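Keeping the kitchen arm happy: Posura bench tips

1. Pads first
Wipe both finger pads with a dry cloth before anything else. I love how much grip comes back! 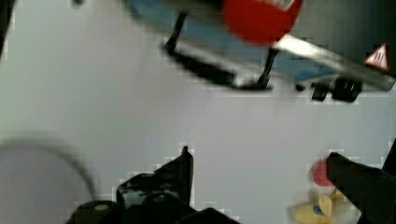
Finger gap drifts after 100 cycles, so reset it at the wrist screws. Practice low over small stuff, like the yellow piece between the fingers, at half speed.

2. Bolts

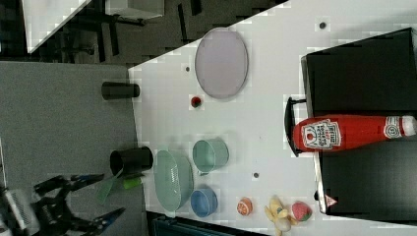 Snug them by hand, then a quarter turn more. Lovely little job.

3. Cable
Leave slack at the elbow.
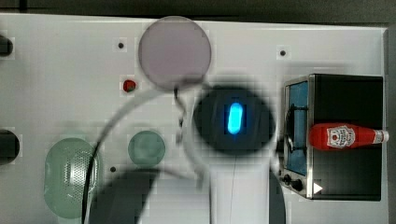
Wrist light glowing blue, oven at right.

4. Soft test
Finish with plush.

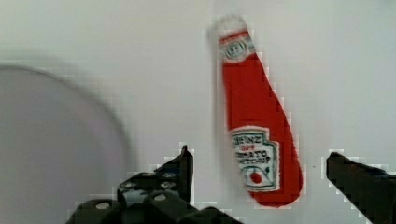

5. Log it
Jot down the cycle count (mine's 3753).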